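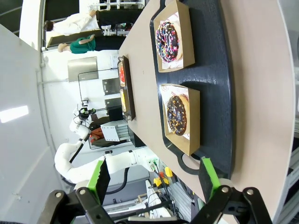

Stonstead Cricket Club – Social Section
Members' board > Clubhouse and catering > Doughnuts instead of a proper tea?

mossyroller
Posted Jul 18, 2021
So the word from the social section is that we're dropping the cooked tea for the Westport match and buying in doughnuts. I want to see the sums. The quote going round is 200 quid for the afternoon and I can't see how that beats sandwiches, a tray of sausage rolls and an urn. Has anyone got it in writing?

silly_point
It's in writing, I've read it. 200 covers both teams, the umpires and the scorers, plus a second lot for whoever is watching. Last time we did sandwiches half of them went in the bin.

mossyroller
Half according to who? I was there and the egg ones went in ten minutes. The tuna ones went in the bin and they deserved to.

Vurkdale Exile
We tried this at Vurkdale two seasons back. Lovely for the first innings. Then you've got a fast bowler coming back on with two chocolate glazed inside him and he's no use to anyone. We were back to ham rolls by October, and we don't even play in October.

silly_point
One bad spell and it's the doughnut's fault?

Vurkdale Exile
Three bad spells. I kept wicket to all of them.

longstop30
My worry is the boxes. One doughnut, one cardboard box, one sheet of printed paper. Multiply that up and the bin behind the pavilion is full before the tea interval is over. A plate does the same job and you can wash it.

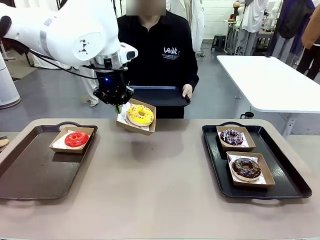 Stonstead Cricket Club – Social Section
Page 2 of 2

silly_point
The cardboard goes in the recycling.

longstop30
Clean cardboard does. Once it's got icing on it I'm not so sure, and I'd like someone to ring the council before we all say "recyclable" at each other again.

nightwatchman
Can I ask about the bigger claim, which is that this will bring in 400 over the season? That was in the same note. It assumes spectators will pay 3 pounds for a doughnut. I've stood on that gate. Some of them argue over the raffle.

mossyroller
Thank you. That's the number I don't believe either. What's it based on?

silly_point
It's based on what Nassar bakery told us other clubs sell them for.

nightwatchman
The people selling us the doughnuts say doughnuts sell well. Right.

silly_point
Fine, but nobody else has offered to butter bread for 30 people at noon. I did it four times last year. If you want sandwiches, put your name on the sheet.

Vurkdale Exile
Fair point, that. I'd still want something savoury on the table. Cheese rolls, crisps, anything. And fruit for the juniors.

mossyroller
I'll do egg for Westport. I'm not doing tuna. And I still want to see where the 400 comes from before we sign up for the rest of the season.

longstop30
Put me down for washing up, if there are plates.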